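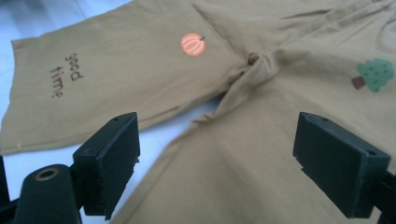 Folding pants, part two: grasps, regrasps and what to leave out

10th April

The previous post covered towels, and it ended with me saying that pants would be the same problem with two more corners. I have now recorded enough pants to withdraw that.

The setup has changed a little. I gave up on remote control for cloth. In January I was still driving the Fledach arm from a second, smaller arm clamped to the desk, with a video feed on a monitor. This works well for cups and blocks. For cloth it does not, at least with my hands. The leader arm gives no force back, so I could not tell whether I had one layer or two between the fingers until I lifted, and by then the recording already contained the mistake. A towel fold took me longer than it takes a bored child, and the delay in the feed made me pause before every contact. The policy learned the pauses. It would hover over a corner for a while, as I had, and then go down.

Demonstrations are now recorded with the hand-held gripper. It uses the same fingers as the arm and has a camera looking down past them, so the view in training matches the view at run time closely enough. I close it with a trigger. I can feel the cloth through the linkage, not in any detail, but well enough to notice a slip. The pauses are mostly gone from the data.

The pose of the gripper comes from the video and an inertial sensor, fused offline by Skemel. I run it overnight. It fails on some recordings, nearly always because the cloth filled the view for too long and there was nothing fixed left to track. More on that below.

The fold

There are many ways to fold a pair of pants. I chose the one with the fewest steps where a wrong grasp can be recovered:

Flatten what needs flattening.
Take one leg at the hem and lay it over the other.
Square up the waistband.
Bring the hems to the waistband.

The first step is the one I underestimated. A towel dropped on a surface usually has at least one visible corner, and pulling on a visible corner improves things. Pants dropped on a surface tend to twist where the legs meet. The fabric there gathers into a knot of creases, and pulling on a hem tightens it as often as it opens it. What does work is a pinch close to the gathered part, a small lift, and a move away from the other leg. I was doing this for a long time before I noticed it was a separate skill, and my early recordings have it mixed in with the folding in no fixed order.

I have since split the data. Recordings are labeled either "open" or "fold", and an "open" recording ends when both legs lie separate and roughly flat. It does not need to be pretty. A rippled leg folds fine. A twisted one does not.

Small sizes

Children's pants are useful here because both legs are within reach without walking. They are also harder than adult ones in one respect: the fingers are large relative to the garment. On a small hem, a normal approach puts the pads over most of the width of the leg, and when they close, they collect a bunch of fabric and no edge. I now come in with the fingers wide open, further apart than feels necessary, and close slowly on the way down.

The mustard cotton pair has become my standard test item. It has printing on it: a pumpkin, a tree, and the words "good time." on one leg, with the period. I had assumed prints would hurt, since the model could latch on to the pumpkin and learn that the pumpkin is where the leg meets the body. To some extent it did. With that pair alone in the training set, the policy was very good on that pair and poor on a plain gray one. Mixing in plain garments fixed most of it. The prints turned out to be convenient for me in another way, because when I review a recording at high speed I can tell which leg I am looking at without tracing it back to the waistband.

Surface

I record on whatever light surface is available. White is good for contrast with nearly any garment and bad for tracking, for the obvious reason that a clean white surface has no features. On tile, the grout lines help. Skemel will hold a pose on a couple of grout lines for a short while, provided they are not parallel in the view and the cloth does not cover them. It will also use specks of dirt, so I have stopped sweeping too thoroughly between sessions.

If the cloth covers everything, the inertial sensor has to carry the pose alone and the result drifts. My rule now is to start every recording with a slow sweep over the bare surface around the garment, and to keep some floor in view during a grasp whenever I have the choice. With a pinch near the edge of the cloth this happens by itself. 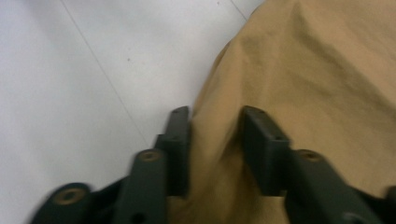
A pinch at the edge of the cloth: fold between the pads, floor and grout still in view on the left.

The grasp itself

For thin fabric lying on a hard surface there are two reasonable grasps. One is to slide a finger under the edge. The other is to press both fingers down on the top and close, so that the cloth buckles upward into a fold between the pads. The first gives a cleaner hold on the hem, and it is the one I would use with my own hands. The gripper pads are blunt, though, and getting one under a hem on hard tile means scraping the floor. The arm does not like that. It has no wrist sensor and will push until the joint limits trip.

So everything is the second grasp now. Its drawback is that you do not choose how many layers you get. Pressing harder gives more layers, and the amount of pressure is not recorded anywhere, only the height of the gripper. A millimeter or two at the pads makes the difference between one layer and both. Pose error from the tracking is in the same range, which I suspect sets the ceiling on how well this can work without a force signal.

For folding a leg across, two layers is what you want. For opening a twist, one is usually better. I do not have a good answer to this yet. At present I simply demonstrate both and let the width of the closed fingers stand in for layer count. On thick twill the reading is usable. On thin jersey the difference disappears in the slack of the linkage.

About that slack. The linkage joints run in brass bushings, and mine had loosened enough that the finger pads could be moved sideways by hand. I replaced the lot and recalibrated. If you print your own gripper from the Parnent files, check this before recording anything. I had to throw out a folder of recordings in which the reported width was wrong by a constant, and then by a different constant.

Where things stand

The current "fold" set has 74 recordings across 6 garments. The "open" set is smaller and worse. On the arm, I ran 18 trials with the mustard pair laid out flat to begin with, and counted a trial as good if the hems ended up at the waistband and nothing was tucked under. Most were good. The failures were of 3 kinds: grasp missed and the arm carried on folding air; both legs grabbed together at the start; and a fold completed correctly but then pulled apart by the release, with fabric clinging to one pad.

The last is my fault. In the recordings I open the gripper and lift in one motion, because a human wrist adds a small shake that frees the cloth without thinking about it. The tracking smooths the shake away. I have started opening fully, waiting, and lifting straight up. It looks stiff on video and it transfers better.

For the missed grasp I am recording recoveries: I start with the fingers closed on nothing just above the hem, open, go back down and take it again. These are dull to make. I do a batch at the end of each session when my hand is tired anyway.

Starts from a crumpled heap I have not scored. It sometimes opens the twist and sometimes wraps it tighter, and I would not read anything into the ratio yet.

To do before the next post: put a thin rubber layer on one pad only and see whether it reduces the clinging; move the tracking from overnight to a machine that can finish it while I am still standing there; write up the Imhof calibration sheet properly, as two people have asked for it and the version on the downloads page still has the old finger length in it. Use 1.2 if you can find it. The link in the January post points to the wrong one.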